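The Board on the Blue Table

I came to woodworking the way some people come to running, which is late and with too much enthusiasm. By March I had bought clamps. By the time the crocuses were up I owned 6 planes and had nowhere to sit down in my own garage.

So when Elsa Vik told me she was teaching a small class on panels at Sorkholm, the shared shop out past the ferry road, I signed up before she'd finished the sentence. I wanted one thing from it: a big flat board I could roll dough on without chasing a marble of it into a dip.

Flat is harder than it sounds! Elsa had us lay our planks out dry and shuffle them like cards, flipping this one, turning that one end for end, squinting at the grain until two neighbors looked like they'd grown up together. I'd have glued mine in the first order they landed. "Leave it and get a coffee," she told me, and I came back and hated it.

Then came the sanding. You start at 180, and you stay there much longer than you'd like, and only then do you get to 220. Folke Halvorsen, at the bench next to mine, skipped ahead and had to go back (he took it well, considering). I went up to 300 on my edges for the pure pleasure of it.

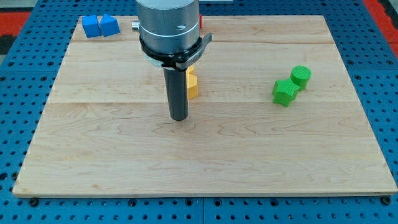
What I like best about pale wood is how little it hides. Maple tones will show you every join if you tilt your head, one strip a bit warmer, the next one lighter and calmer, and I've stopped thinking of that as a flaw. A thin coat of varnish suits it fine if the board is for working on, though for dough I'd still go with oil – Elsa and I disagree about which one, and we've agreed to stop bringing it up over lunch.

My own board lives on the kitchen counter now, leaning against the wall when it isn't covered in flour. One seam is a hair proud on the left. I find it with my thumb every single time I make bread.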